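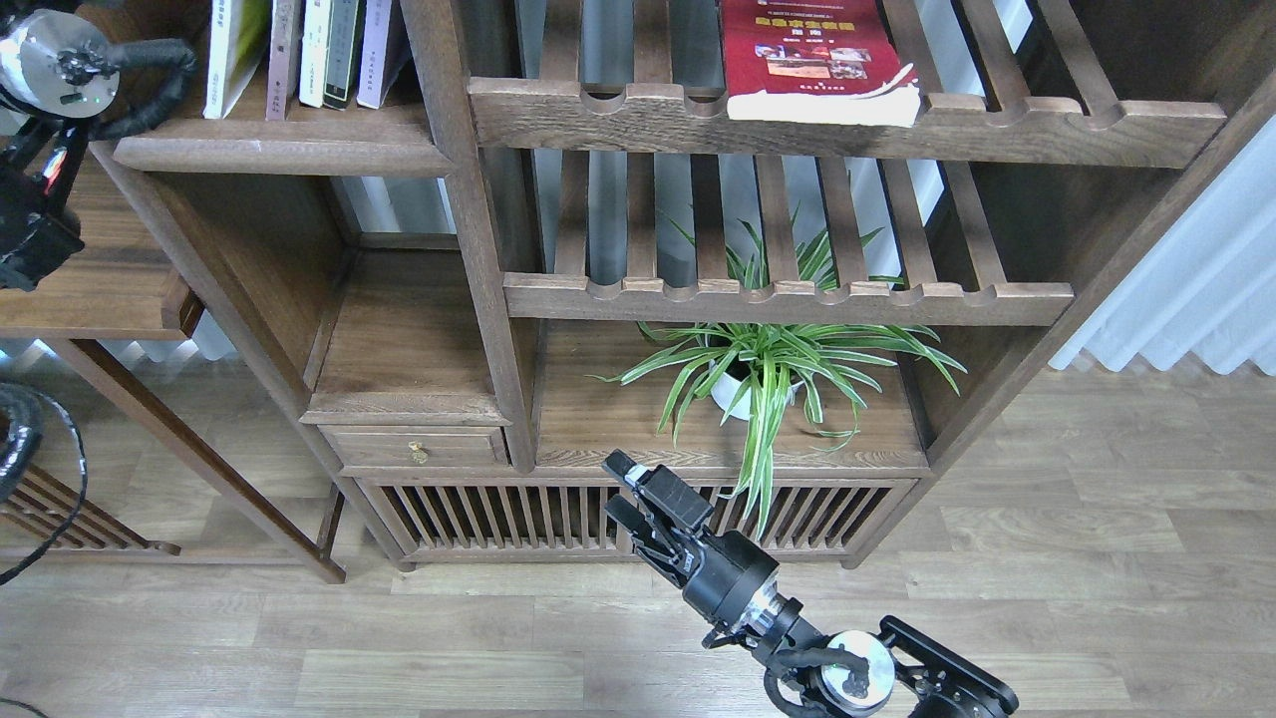 Drallotton halts home shelving trials after gripper fault, questions "fixed" claim

2020-04-25

Drallotton, the home robotics test lab, has stopped all work with the Dresodier two-arm tidying system after a gripper closed without a command during a book-shelving run. No one was hurt. The lab is publishing its findings now, before the maker's own report, and does not agree with the maker's account so far.

The fault came up in a set of 437 runs in which the arms move books and small household items on and off open shelves. In 28 of those runs, the gripper lost its position reading and kept squeezing after the controller had told it to let go. In 5 of them the arm also kept moving. One book cover was torn and one shelf rail was dented.

Dresodier was told about the first cases in January. The company sent a software update and described the matter as closed. Drallotton installed the update, and 9 of the 28 faults came after it.

"We were told this was a loose cable, then a bad setting, then our shelves," said Dilek Işık, head of testing at Drallotton. "Slatted shelves are hard on a gripper, I'll grant that. People own slatted shelves. I would like to see the data behind the word 'fixed,' and I have asked for it twice."

Drallotton's engineers suspect the wrist cable, which bends sharply when the arm reaches low and then turns upward. They have not proved it. Cheuk-hei Tam, who ran the trials, said the emergency stop worked each time it was pressed, but that the system raised no alarm by itself in any of the 28 cases.

"It logged a normal finish," Tam said. "If you only read the logs, you would think we had a very good month."

Sites using the same gripper under the Visten name should cut power before reaching into the work area and should not rely on the status light. Drallotton does not know how many such units are in use. Dresodier has not given a figure.

Trials will stay on hold until an outside lab, Ocampo, has examined both arms and their cables. No restart date has been set. Run logs are available to other test sites on written request to the Drallotton press office.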